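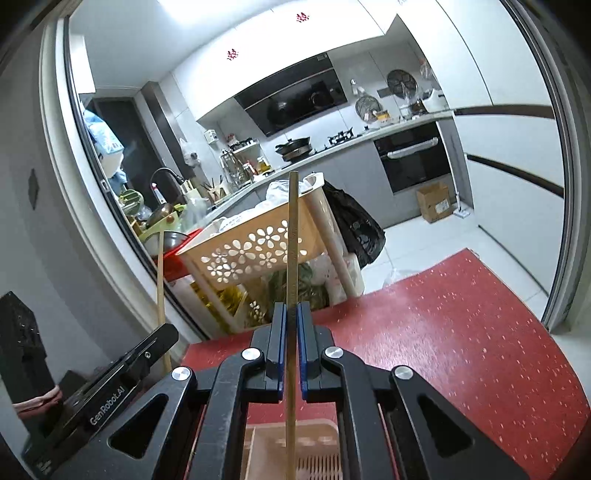

Attachment: wooden stick between the blue grip pads

Ticket: Residence permit renewal stuck at "Awaiting address check"
Opened by: Noémie Rey
Opened: 4/18/18
Product: Kolico applicant portal
Status: Solved

Hi! I'm renewing my residence permit through the Kolico portal and I can't get past the address page. I've filled the whole thing in twice now (it's long, as you know!) and both times it gets to page 2, thinks for a while, then drops me back on the dashboard with "Awaiting address check" in orange. No email, no button to click, nothing in the messages tab.

Stuff I've tried so far:
Logged out and back in.
Different browser. Same orange line.
My neighbor's laptop, on her internet. Same again.
Typed the address in all caps, the way it's printed on my old permit.
Took the apartment number out. That one got me a new message, error 205, and then it went back to the orange line when I put the number back.

My current permit is good until the end of the month after next, so I'm not panicking yet, but I do have a trip to see my mom and I'd really like the receipt letter in my hand before I go through passport control. Last time I traveled on just the old card I got walked off to a side office and sat there for 40 minutes while a very polite man made phone calls.

I should say I moved in January, from Harwood to Prultdale. I did register the move at the town office and I have the stamped slip, scanned and ready if you want it.

Update from me, next morning

Your colleague on chat asked me to clear the saved form and start over, so I did, and now the fee shows up a second time. It's 108 on each line. I've only paid one of them and I'm not touching the other until somebody tells me to! The payment page says "received" next to the first one and "due" next to the second.

Reply from Jacquet, applicant support

Hi Noémie, thanks for all the detail. Please leave the second fee alone, I've canceled it on our side and it should drop off your page tonight. Your first payment is fine and is attached to your application.

On the address, I can see two records for you. One has the Harwood address and is marked current, the other has Prultdale and has no end or start date at all. The check keeps comparing what you type with the old one. Error 205 is a separate thing and only means a required box was left blank. Could you upload the stamped slip under Documents, Proof of Move? Please use that heading and leave Other empty, as files under Other go to a different team.

Update from me

Uploaded! It wouldn't take the scan at first (too big), so I saved it again in black and white and it went right through. The stamp's still readable, I checked. The second fee is gone too, thank you.

Do I need to redo page 2, or does it move along by itself? And does my filing date stay the day I first sent it, or does it start over? I'm asking for the receipt letter mostly.

Reply from Jacquet, applicant support

No need to redo anything. I've closed the Harwood record and put the date from your slip on the other one, then ran the check again by hand. Your filing date stays the same as your first submission. The letter will be under Messages, and you can print it at home.

Update from me

It's there! Green line on the dashboard, letter printed, new address spelled right and everything. The only odd thing left is that the welcome banner still says Harwood under my name. I can live with that if it's only the banner, but could you take a look when you get a minute? You can close this one either way. Thanks so much for your help, Jacquet.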